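Left arm drops out mid-move, right arm keeps going. Cable? Firmware? Curse?
Asked in: Small Robot Arms > Faults and Failures
Tags: wrist, intermittent, cabling, two-arm

Question

I look after a two-arm bench setup at a small training shop in Ranley. Both arms came as kits from Layug, and for most of a year they did what they were told, which is more than I can say for the rest of the building.

Since January the left arm has developed a habit. It'll be partway through a move, generally one where the wrist comes back toward the elbow, and the wrist joints go limp. The shoulder and elbow hold. The gripper sags like a teenager asked to do dishes. The controller logs "lost response, joint 5" and then "lost response, joint 6," and a second or two later both joints come back as if nothing had happened. The right arm, meanwhile, carries on with its half of the job. Last month that meant it swung across to meet a partner who was no longer there and rapped the left gripper hard enough that I heard it from the hallway.

What I've done so far:

Swapped the power supply with the spare. No change.
Reflashed the joint controllers. No change, and I lost my offsets, so thanks for that, me.
Slowed everything to 40 percent. It happens less often, but it happens.
Ran the left arm alone overnight. 23 dropouts by morning.
Ran the right arm alone overnight. None.

The vendor's support desk suggested I "ensure the cable is connected." It is connected. I have ensured it until the connector squeaks.

Is this a dying wrist motor, a bad board, or something dumber? And is there a decent way to make the right arm stop when the left one quits? I'd like to fix that part whatever the cause turns out to be.

-- skoltby_bench

Comments on the question

tranen_tom: Does it ever drop out while the arm is parked?

skoltby_bench: Never parked. Always moving, always with the wrist coming in.

tranen_tom: Then I'd put my lunch money on wire.

Answer 1 (score 8, accepted)
by Lejla Kelmendi

It's something dumber. It usually is.

Look at your evidence. Two joints vanish together and come back together, only in motion, and mostly in one part of the travel. Two motors don't die and recover in step. They share a cable, and that cable has a broken conductor somewhere inside a perfectly healthy-looking jacket. Slowing down helps a bit because you're yanking on it more politely.

To find it:

1. Arm power off at the supply, not from the software. Support the forearm with your hand or a block before you cut power, as it may drop.
2. Unplug the wrist cable at both ends. Put a meter on continuity, one conductor at a time, with the beeper on.
3. Move the wrist slowly through its range by hand while somebody else listens to the beeper. Pay attention to the first couple of inches past the connector and to any place where the cable makes a tight corner.
4. If you get a stutter, stop. You've found it. Don't tape it. Tape is how you get to do this again in a month.

If every conductor is clean, swap the left and right cables and do your overnight run again. If the fault follows the cable, you have your answer without owning a meter.

When you fit the new one, the routing matters more than the brand. The cable wants a wide loop at each joint and one fixed point on the link between them, so the bending happens in the loop and the connector never feels it. A loop that's too big will find something to snag on, so run the arm through its whole range slowly with your hand near the stop before you walk off.

We run a similar pair in an enclosure, with purple cable on both arms. It's easy to see on ours how differently two identical arms can end up wired: 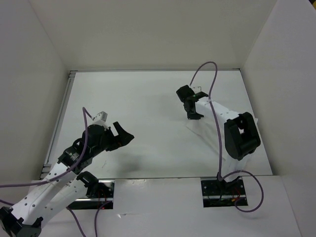
I'd been chasing a fault a lot like yours on our left arm for two weeks, and I will spare you the theories I had about grounding. The conductor had gone at a bend near the wrist end. I found it with the meter in under ten minutes, most of which went to looking for the meter. The new cable got a wider bend and it has been quiet since.

On the second part, yes, fix that today, before the cable. Both arms need to listen to one shared fault signal. Any lost response on either side should put both into a controlled stop, holding position, and neither should restart without a person pressing something. If your kit runs each arm from its own program, have each one send a heartbeat to the other and stop when it goes missing. That's fine for protecting grippers. It doesn't protect people. For people you want a real emergency stop that cuts motor power to both arms in hardware, and you want to keep your hands out while it's live. A wrist that "comes back as if nothing had happened" is a wrist that moves without telling you first.

Answer 2 (score 3)
by Kerttu Kemppainen

Agree with the cable diagnosis. Two additions.

Check the crimps in the wrist connector before you order anything. On one of mine the wire was fine and a single pin had been crimped on the insulation. It passed every test on the bench and failed whenever the wrist turned in.

Also, that gripper took a knock. Check the finger for play and redo your zero before you trust it near the other arm -- mine was a few degrees out after a much gentler bump and I spent an evening blaming the camera.

Answer 3 (score -2)
by dougs_garage

Had this. Wiggled the plug, put a zip tie on it good and tight. Works great now except when it's cold.

Comment by Lejla Kelmendi: Doug, that is the same fault wearing a zip tie.

Follow-up from skoltby_bench

It was the cable. Beeper cut out every single time the wrist came in past halfway, about an inch from the connector. Crimps looked fine. New cable is on order from Tranen, and both arms now stop when either one sulks. Found out the emergency stop had only ever been wired to the right arm, so that's what I'm doing this afternoon.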